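In defense of the ugly little pot

My sister thinks I have a problem, and she may have a point. I own exactly one vase anybody has ever complimented (a tall blue Zanetti, a wedding gift) and I never use it. What I do use, every single day, is the squat stuff. The puffy stuff! Containers that look like a pile of doughnuts somebody forgot to eat.

I bought my first one on a whim in December, at the Sivura closeout, and carried it home on the bus in my coat pocket feeling pretty silly. Then I put pens in it. Then keys, then a sprig of rosemary, and by spring I was a person with opinions about rims. 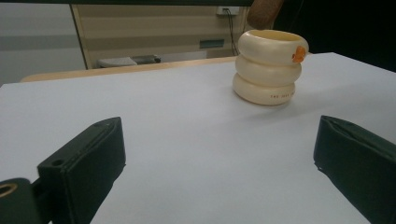

Santino Montecinos

Look at those three fat cream rings, glossy and round-shouldered, sitting on a plain white table. It's open at the top and a bit yellower inside, and there's an orange sticker on the top ring that I would be in no hurry to peel off. I like a sticker. I grew up in a house where the price tags stayed on the lamps for years and the lamps worked fine.

My complaint is with the way we're told to shop for this kind of thing. Every decorating column wants a "statement piece," and the statement always seems to be that you spent $88 and now you're scared of your own shelf. A friend of mine has a Fovau bowl she won't let anyone put a lemon in. A lemon! In a bowl!

Give me something low and chubby that can take a bump from an elbow. Pale is good too, because it goes with whatever mess is already there, and my desk has plenty of that. I've moved the rosemary to the windowsill for now and the pot is back to holding pens, plus one spoon I keep meaning to return to the kitchen.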